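# The lid is the hard part: an evening with the Wundari robotics club

Vinzenz Trummer would like it known that he never wanted to run a club. He wanted a shed. The club came with it, he says, "like possums."

That was six years ago. The Wundari club now meets twice a week in term and, to the dismay of several parents, right through the summer holidays. I dropped in on Monday, January 3, 2022, when most of the state was at the beach, and found Trummer eating a mango over the sink and talking about lids.

"Everyone wants to teach a robot to fold a shirt," he said. "I blame the internet. I've got 16-year-olds who can't fold a shirt. So we do boxes."

The project is called Mösli, after a breakfast one of the students misspelt on the grant form. The aim is modest enough to fit on the whiteboard, where it has been since November: open a box, take one thing out, put the lid back on. The students do the job themselves, over and over, with a gripper in each hand, and the recordings go towards training a pair of arms to do the same. The club's target is 2,282 recordings. When I asked who had come up with a number like that, Trummer pointed his mango at a girl in the corner, who said it was the answer to a sum and she'd lost the sum.

They had 640 in the bag when I visited. Trummer calls this "a healthy start" and his students call it other things.

I asked whether it was dull work for teenagers on holiday.

"Deeply," he said. "That's the education. They come in thinking robotics is soldering and explosions. Then they find out it's mostly doing the same thing nicely, 500 times, without getting cute. A kid who gets bored starts flicking the lid about, and then you've got an arm that's learnt to flick lids. It's like having a toddler who swears. You know exactly whose fault it is."

There are house rules. Start with the grippers open and at the front corners. Move at the speed of someone carrying soup. If you drop the thing, finish the run anyway and write it down, because Trummer is fond of failures and keeps them in a folder of their own. No talking to the person recording, a rule he broke four times while explaining it to me.
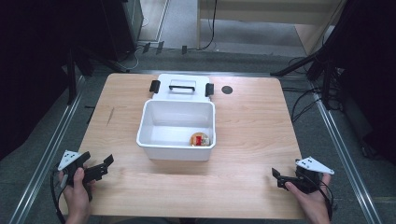 Two hands is what makes it tricky, according to Rolell. One gripper is easy, anyone can do one gripper, but with a pair you find out which hand you've been ignoring your whole life, and the latches won't wait while you work it out. The left-handers in the club are apparently insufferable on the subject.

Trummer agreed about the latches. "We began with a shoebox. Beautiful results. Useless, of course. A shoebox lid wants to come off. Put a clip on each side and suddenly it's a negotiation."

The software that sorts the recordings is the students' own work. It's called Girker, and it is, by general agreement, awful. It once filed an entire Saturday under "lunch". A rewrite has been promised by three different people, one of whom has since left for university in Adelaide and stopped answering messages.

As for the competition, there is one, an interschool day in second term where each team gets ten minutes and an unfamiliar box. Last year the club entered with a different machine and came second last. Trummer insists on the full wording.

"We beat a team whose robot didn't arrive," he said. "It still counts. They had a very good poster."

Does he think Mösli will go better?

He rinsed his hands and gave this some thought. "The arms can find the lid. They can nearly always find the lid. What they do then is sort of pat it." He demonstrated on the kettle. "It's affectionate. I don't know that the judges have a column for that."

By five the fans were losing to the heat and the session was meant to be over. Two students were arguing about whose turn it was to label the day's failures. Trummer told them to toss a coin, then remembered that the arms were supposed to be learning that next, and told them to draw straws.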